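20 May 2018

Sunday, Bellulcombe. Weather fine. In the workshop from ten until the light went.

Purpose of the day was to finish the second draft of the house rules for two-arm work, the ones Prutent want before they will sign off the handover cell. The first draft came back on Thursday with 13 comments against it. Most were fair. Two were about spelling. One asked what we mean by "hold", and that single comment took up the whole morning.

The trouble with "hold" is that the draft used it in three senses: fingers closed on the part, arm stationary with the part in its fingers, and arm stationary for any reason. The stop procedure depends on which is meant. I have now written it as follows, and will let it stand unless someone objects.

Grip: the fingers are closed on a part. Says nothing of the arm.
Hold: the arm is commanded to stay where it is. Says nothing of the fingers.
Grip and hold: both. This is the state the giving arm must be in before the receiving arm may enter the shared space.

The third line is really the rule itself and will probably have to move to section 4. Left it where it is for now. Section 2 should have definitions only, and I know I will be told so.

Section 4, handover. Went through it clause by clause at the table. The old wording said the receiving arm should approach "with care". This cannot be tested, so it cannot be a rule. Replaced by:

4.1 One arm gives and one arm receives. The roles are named in the task sheet before the run and do not change during it.
4.2 The giving arm shall be in grip and hold.
4.3 The receiving arm shall enter with its fingers open wider than the part.
4.4 The receiving arm shall slow down at the boundary of the shared space and shall not speed up again inside it.
4.5 The giving arm shall not open until the receiving arm reports grip.
4.6 If the receiving arm does not report grip within the set time, it opens and goes back out by the way it came. The giving arm stays in grip and hold.

4.6 is the clause I trust least. "By the way it came" is simple enough for a straight approach, but the Dondau task sheets allow a turn of the wrist on the way in, and reversing a turn next to a thin part is a good way to bend it. Options are to forbid the turn inside the shared space or to allow a separate exit path. I prefer the first. The second needs another path checked for every part on the list, and the list is long enough.
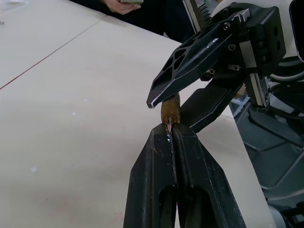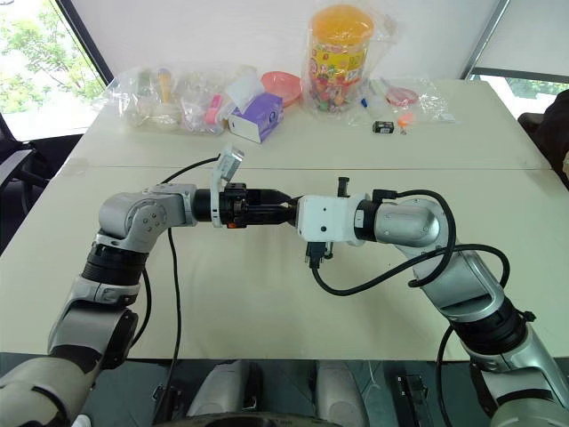 Clause 4 work, Bellulcombe: the two arms at close quarters over the table.

Small parts need their own note. The draft gave one finger clearance for everything, which was copied from the tray work and does not suit anything slim. For a part the size of a pen cap the same figure puts the fingertips well outside any sensible tolerance on one side and touching on the other. I have put in a table with a row for each class of part and left the figures blank for the slim class. They should be measured and not argued over. A blank is at least visible to the reader.

Also added, under small parts: where the part has a point or a thin end, the task sheet shall say which end faces the receiving arm. I had assumed this was obvious. It is missing from every one of the old sheets I looked at.

Section 5, the table. Much shorter. The present wording wants the table "clear", and Prutent asked how clear. A fully bare table is easy to inspect but we will not keep to it, and a rule that is not kept spoils the ones beside it. New wording divides the surface in two. The near zone, under and between the arms, has only what is on the task sheet. The far zone may hold other items provided they stay outside the reach set for the run. The seam between the table sections would do as the boundary where there is one, as it is easy to see and does not rub off. Against that, the sections can be moved, and then the boundary moves with them. Tape would be more correct. Wrote tape, with the seam allowed for short trials. Not fully happy with it.

5.3 deals with hands. Nothing new in it: hands stay off the table while either arm is live, and off the far edge as well. The far edge is the one people forget. Added the words "including the edges" and underlined them.

Section 6, cables. Kept from the first draft nearly whole. The only change is that slack shall be checked with both arms brought together at the middle of the table. The old text checked each arm alone, in its rest position, and a loop that looks tidy at rest may lie quite differently when the arm is stretched across. The check is to be done by eye at low speed and initialled. No tie to be fixed across a joint.

Afternoon went on numbering. The Li template, which Prutent prefer, does not allow a clause to have more than two levels, so 4.3.1 and its two neighbours had to be folded back into 4.3 or promoted. Promoted one, folded two. The cross references then all had to be gone over by hand. Found one pointing to a section 9, which this document has never had.

Word count for sections 4 to 6 is now 981. The limit in the Li template is advisory, so I will leave it. Section 4 alone is 460 and could lose a little from 4.4, where I have explained the reason for slowing down at greater length than anyone needs. The reason can go in the notes at the back.

Still open:
Exit path in 4.6. Decide before it goes back.
Figures for the slim class. Ask for bench time this week.
Whether the set time in 4.6 is one value for all tasks or one for each sheet. I think each sheet.
Who may change the named roles in 4.1 and whether it needs a fresh check afterwards. It should.
Definition of "shared space". At present it is a drawing, and the drawing is of the old table.

The last of these is the most serious and I ought to have begun with it. Every clause in section 4 leans on the term. Will redraw it from measurements tomorrow and put the reference corner at the arm bases, so that moving the table does not change it.

Printed one copy, read it through standing up, marked four small errors. Locked up. Draft 2 is on the shelf by the door, in the grey folder.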